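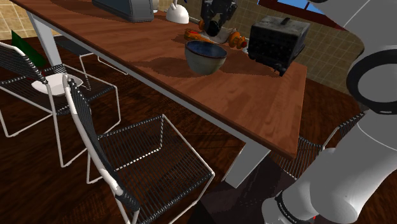

I got the jury summons in October, right when the furnace was acting up, and my first thought was that I could use the plumber as an excuse. You can't. I called the number on the card and a very patient woman told me that furnaces do not count, and neither do dogs, and would I please be at the Wiscombe courthouse by 8:15 with something to read.

So I went. I brought a library book and a sandwich and I sat in a room with 60 other people who had also brought library books and sandwiches. My juror number was 1518. I remember it better than my own phone number, and I still catch myself looking up when I hear anything close to it at the deli.

The case was over a fence. Well, a fence and a fistfight, but mostly the fence. Two brothers-in-law out on the Ukstead road had been arguing about it for years, and one night one of them took a post driver to the other one's truck, and then it got worse. The younger one had a broken jaw. The older one had been charged with assault, and he sat there in a brown suit that was too big in the shoulders and looked at his hands for three days.

What got me was that by the time we heard it, they'd made up! The younger one got on the stand with his jaw all healed and said he forgave him, they'd had Easter together, his kids called the man uncle and could everybody please go home. He'd even been paid back for the truck, 4000 dollars, in cash, in a coffee can. His sister was in the second row crying the whole time he talked.

The judge let him finish. Then she turned to us and said, in a perfectly nice voice, that forgiveness was between the two of them and the charge was between the defendant and the state, and we were only there for the second thing. I wrote that down on my little pad and underlined it. I don't know why I underlined it, I was never going to forget it.

We were in the jury room until after dark. It smelled like old coffee and somebody's orange. There was a man by the window, a retired bus driver I think, who kept saying, "But they had Easter," and a young woman across from me who kept saying, "But he broke his jaw," and they were both right, and they went back and forth like that until the bailiff brought in pizza from Galindo's.

I voted guilty. We all did in the end, the bus driver last. He put his hand up maybe four inches off the table and left it there until the foreman had written it down.

I drove home the long way - past Ukstead, which isn't on the way to anything of mine. I wanted to see the fence. I found it, too, or I found a fence, plain wire on cedar posts, and the gate in it was standing open. There was a light on in the house on the left and a light on in the house on the right. I sat there with the engine running and the rest of my sandwich in my lap, and then a dog started barking, so I went home and called the plumber.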